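Vorlesung 6: Gute Praxis bei der Aufnahme von Demonstrationen mit handgeführten Greifern

Skript zur Lehrveranstaltung »Regeln und Normen in der Robotik«
Ostap Zhuravel
Überarbeitete Fassung vom November

Wie in der letzten Vorlesung angekündigt, verlassen wir jetzt die Roboterzelle mit Zaun und Lichtgitter und gehen zu den Arbeitsplätzen, an denen ein Mensch die Bewegung vormacht und die Daten später zum Trainieren einer Steuerung dienen. Für solche Plätze gibt es nur wenige Vorschriften, die ausdrücklich für sie geschrieben wurden. Man muss sich also aus allgemeinen Regeln bedienen (Risikobeurteilung, Ergonomie, Datenschutz, elektrische Sicherheit) und den Rest durch eine Hausordnung ergänzen. Die Hausordnung, die ich im Folgenden bespreche, ist diejenige, welche wir im Projekt Uletti verwenden. Sie ist kein Gesetz, und ich bitte Sie, sie auch so zu lesen.

6.1 Begriffe

Unter einer Demonstration verstehe ich eine einzelne Ausführung der Aufgabe vom Ruhezustand bis wieder zum Ruhezustand. Eine Sitzung ist eine Folge von Demonstrationen, die von derselben Person am selben Platz ohne Umbau aufgenommen wird. Als Bediener bezeichne ich die Person, welche die Greifer führt, als Aufsicht die Person, welche die Aufnahme startet, stoppt und das Protokoll schreibt. Bediener und Aufsicht dürfen in unserem Hause nicht dieselbe Person sein, wenn die Sitzung länger als eine Demonstration dauert.

Das Wort »Teleoperation« wird in der Literatur manchmal auch für handgeführte Greifer gebraucht. Ich halte das für ungenau, denn bei der Teleoperation gibt es am anderen Ende eine Maschine, die sich gleichzeitig bewegt. In der Prüfung bitte die beiden Begriffe trennen.

6.2 Risikobeurteilung

Viele Studierende schreiben in ihren Übungsblättern, eine Beurteilung sei überflüssig, weil kein angetriebener Arm vorhanden ist. Dem widerspreche ich. Die Methode aus der ISO 12100 (Grenzen festlegen, Gefährdungen identifizieren, Risiko einschätzen und bewerten, dann mindern) lässt sich auch hier anwenden, man kommt nur zu anderen Gefährdungen. In den Beurteilungen bei Hordiienko, die mir mein Kollege Vsevolod Vasylenko freundlicherweise zur Verfügung gestellt hat, stehen an oberster Stelle das Stolpern über Leitungen, die Ermüdung von Schulter und Handgelenk und das Anstoßen an Möbeln beim Zurücktreten. Quetschstellen an den Fingern der Greifer kommen erst danach.

Die Reihenfolge der Maßnahmen bleibt dieselbe, die Sie aus Vorlesung 2 kennen. Zuerst ändert man die Konstruktion, dann kommt die technische Schutzmaßnahme, am Ende die Information der Benutzer. Ein Schild »Achtung Kabel« ist also die schwächste Lösung. Besser ist es, die Leitung dort zu verlegen, wo kein Fuß hinkommt.

6.3 Der Arbeitsplatz

Die folgenden Punkte werden von der Aufsicht vor jeder Sitzung geprüft und im Protokoll abgezeichnet.

a) Der Tisch steht fest und wackelt nicht, wenn man sich mit beiden Unterarmen darauf stützt. Auf dem Tisch liegen ausschließlich Gegenstände, die zur Aufgabe gehören.

b) Die Startpositionen der Gegenstände sind schriftlich festgelegt. Wer Klebeband als Markierung benutzt, trägt die Farbe und die Lage ins Protokoll ein und entfernt das Band erst nach Abschluss der ganzen Serie.

c) Steckdosenleisten am Boden liegen außerhalb des Bereichs, in dem der Bediener seine Füße bewegt. Schlaufen, die vom Boden abstehen, werden flach gelegt oder befestigt. Dieser Punkt wird bei uns am häufigsten beanstandet, vor allem in Wohnräumen, wo die Steckdosen nicht für unsere Zwecke geplant wurden.

d) Das Licht ist während der Sitzung möglichst gleichmäßig. Bei Tageslicht vom Fenster notiert man die Uhrzeit am Anfang und am Ende. Ein Vorhang ist erlaubt, er muss aber während der ganzen Sitzung in derselben Stellung bleiben.

e) Hinter dem Bediener bleibt so viel freier Raum, dass er einen ganzen Schritt zurück machen kann, ohne etwas zu berühren.

6.4 Die Greifer und ihre Markierungen

Die Lage der Greifer wird in unserem Aufbau über Würfel mit quadratischen Mustern bestimmt. Für die Genauigkeit ist es wesentlich, dass die Flächen eben, sauber und matt sind. Ein Fingerabdruck stört meistens nicht, eine abgelöste Ecke dagegen immer. Vor der Sitzung werden beide Greifer einmal langsam um alle Achsen gedreht, und die Aufsicht kontrolliert am Bildschirm, ob die Erkennung durchgehend gelingt.
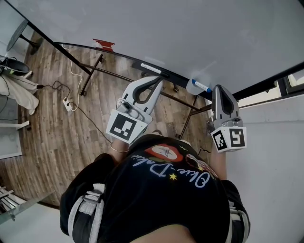 Die Zuordnung von linkem und rechtem Greifer darf innerhalb einer Serie niemals vertauscht werden. Im Projekt Uletti ist uns dieser Fehler ein einziges Mal passiert, und zwar nach der Mittagspause. Von 1.822 aufgenommenen Demonstrationen waren nach der Bereinigung nur noch 1.061 verwendbar. Ein Teil des Verlustes hatte andere Ursachen, auf die ich in 6.6 komme, aber der vertauschte Greifer war der teuerste Posten. Seither wird die Zuordnung nach jeder Pause laut vorgelesen und von der Aufsicht bestätigt.

Weiter gilt: Der Greifer wird so gehalten, dass die eigenen Unterarme die Muster nicht verdecken. Die Finger des Greifers berühren die Tischplatte nur, wenn es die Aufgabe verlangt. Fällt ein Greifer zu Boden, ist die Sitzung beendet, auch wenn äußerlich kein Schaden zu finden ist, und man beginnt mit der Kalibrierung von vorne.

6.5 Der Bediener

Tragegurte werden im Stehen eingestellt, und zwar über der Kleidung, in der danach auch gearbeitet wird. Beide Schulterteile müssen gleichmäßig anliegen. Wenn der Bediener eine einseitige Belastung bemerkt, soll er dies sofort sagen; die Aufsicht fragt außerdem in jeder Pause danach.

Zur Dauer: Nach 17 Minuten ununterbrochener Aufnahme folgt bei uns eine Pause, in der die Greifer abgelegt werden. Diese Zahl steht in keiner Norm. Sie stammt aus Versuchen im Labor Skutcombe, wo man beobachtet hat, dass die Bewegungen danach merklich unruhiger werden. Für schwerere Greifer wird die Zeit kürzer anzusetzen sein.

Bei Schmuck und Kleidung gehen die Hausordnungen auseinander. Bei Zodham sind Ringe, Uhren und Armreife grundsätzlich verboten. Bei Uletti sind sie erlaubt, solange sie nicht in die Mechanik geraten können und keine Markierung verdecken. Ich persönlich finde die zweite Regel vertretbar, jedoch verlangt sie von der Aufsicht ein Urteil, und ein Urteil kann falsch sein. Zur Kleidung ist noch zu bedenken, dass Schriftzüge in den Aufnahmen erscheinen können. Falls der Datensatz veröffentlicht werden soll, ist vorher zu klären, wie damit umgegangen wird.

Die Einwilligung des Bedieners wird schriftlich eingeholt, bevor die erste Aufnahme beginnt. Sie nennt den Zweck, die Speicherdauer und die Stelle, bei der man sie widerrufen kann. Wird in einer Wohnung aufgenommen, so müssen auch die übrigen Bewohner gefragt werden, und persönliche Unterlagen, Fotografien und Bildschirme werden aus dem Sichtbereich entfernt.

6.6 Ablauf und Ausschluss

Eine Demonstration beginnt mit beiden Greifern in Ruhestellung. Der Bediener wartet auf das Zeichen der Aufsicht, führt die Aufgabe in gleichmäßigem Tempo aus und kehrt in die Ruhestellung zurück. Eine misslungene Demonstration wird nicht gelöscht, sie wird gekennzeichnet. Diesen Punkt betone ich jedes Jahr, und trotzdem wird jedes Jahr gelöscht. Misslungene Versuche haben für die Auswertung einen eigenen Wert, außerdem kann man ohne sie keine ehrliche Erfolgsquote angeben.

Ausgeschlossen werden Demonstrationen, bei denen

die Markierungen länger verdeckt waren, als es das Protokoll der Serie zulässt,
eine weitere Person in den Arbeitsbereich gegriffen hat,
die Startposition eines Gegenstandes nicht der Vorgabe entsprach,
die Zeitstempel der Kameras auseinandergelaufen sind.

Über den Ausschluss entscheidet nicht der Bediener und auch nicht die Aufsicht derselben Sitzung. Den Grund schreibt man in ganzen Worten auf, Abkürzungen versteht nach einem halben Jahr keiner mehr.

6.7 Aufgaben zur Übung

Erstellen Sie für einen Schreibtisch in Ihrer eigenen Wohnung eine Risikobeurteilung nach dem Schema aus 6.2. Es genügen 6 Gefährdungen, diese aber vollständig mit Einschätzung und Maßnahme.

Vergleichen Sie die Schmuckregel von Zodham mit derjenigen von Uletti. Welche würden Sie in einem Betrieb mit häufig wechselndem Personal einführen, und wie würden Sie die Einhaltung prüfen?

Formulieren Sie eine Einwilligungserklärung von höchstens einer Seite, die auch jemand ohne technische Ausbildung verstehen kann.

Abgabe wie immer auf Papier, mit Namen auf jedem Blatt. In der nächsten Vorlesung behandeln wir die Dokumentation von Datensätzen; dazu bitte das Protokollformular aus dem Anhang mitbringen.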